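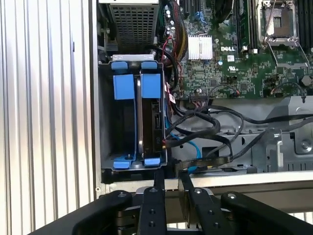 Gripper fingers just below the drive bay of an open desktop PC in the Plonular cell, Wusidby.

Plonular cell is back up after its August reset

If you've walked past our end of the Clinen workshop lately and wondered why I was lying under a table with a torch, I was re-setting the desktop cell! It had been drifting. Not by much, but when you're asking a gripper to find a little blue plastic handle inside a PC, not much is plenty.

The cell takes old office desktops and practises getting the parts out of them. We've put 278 machines through it so far, all from the Bennani store, and somewhere along the way the arm on the drive side had started to close slightly to the left of where it should. I blamed the calibration first (I always do) and spent a whole morning on that before I thought of checking the bolts on the gripper. Two of them had worked a bit loose. Ten minutes with a hex key and a dab of threadlocker, and then of course the calibration had to be done all over again anyway.

While everything was stopped I went through the rest. The table slots got a proper clean, as they collect every small screw that gets away from us – I fished out 11. The wrist camera had a smear on the lens, so that was wiped and its cable tied back further up the arm. 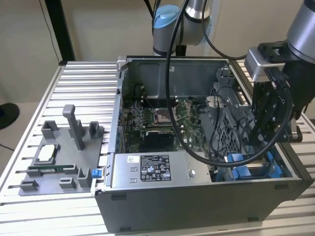
The fixture plate was the other job. Ours is 3D-printed, grey, and sits on the table beside the PC, with holders on it for the parts. One of the clips on the old plate had cracked, so I printed the whole thing again with the walls a touch thicker and bolted it down in the same slots. It took two goes, if you're asking, as the first one lifted at a corner overnight and rocked when you pressed on it.

We also have a new rule about cables. Anything running along an arm gets moved through the full reach by hand, slowly, before the power goes on – all the way down into the case and back out again. It's dull and my shoulders don't love it, but we had a snag in the spring that I'd rather not repeat.

From now on the gripper bolts get checked every 100 cycles and the cameras get a wipe each morning. The log sheet is on the clipboard by the stop button, so please fill it in if you use the cell, even for a quick try. I'm hoping we'll reach machine number 300 before the next reset, and if anyone has a spare set of long hex keys, mine have gone walkabout again.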